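Does anyone still hand wash their mugs?

donddale_dot
Okay so I finally unpacked my Ladari mugs after the move and the dishwasher has eaten the shine off 2 of them. Two cycles! The box said top rack was fine. Am I the crazy one or is hand washing just the rule for anything with a metallic inside?

Flurkico
Hand wash, always. Same with gold rims. I had a set of 3 from Bensaid and the only one that still looks decent is the one my sister kept at her desk and rinsed in the break room.

potluckpete
Disagree. I've run mine through every Saturday for years on the short cycle, no heated dry, and they look fine. It's the detergent pods, they're way too harsh. Switch to plain gel and use half of what the cap says.

Flurkico
Pete, yours are glazed all the way through, you posted them in the March thread. Not the same thing.

potluckpete
ok fair, the blue ones are. The other one has a coppery inside though and it's hanging in there — a little dull at the bottom maybe.

donddale_dot
"A little dull" is how mine started lol. I paid 19 bucks apiece so I'm kind of bitter. Do you think the store would take them back after 30 days?

teabagtina
Worth asking, the Donddale store swapped a chipped saucer for me with no receipt. And I'm with Flurkico, soft sponge and no soaking. This is the kind I mean, white with the black loops and the warm metallic inside:

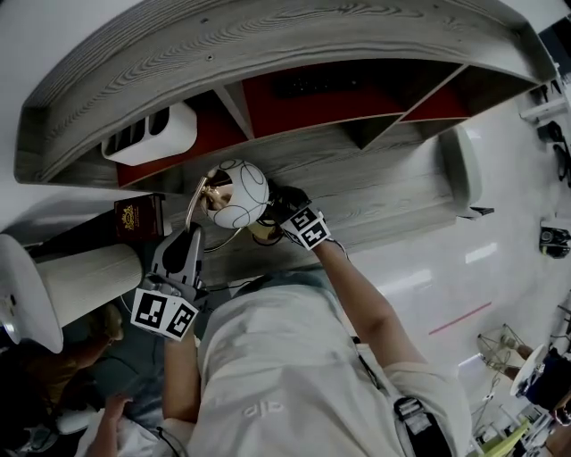 Photo: teabagtina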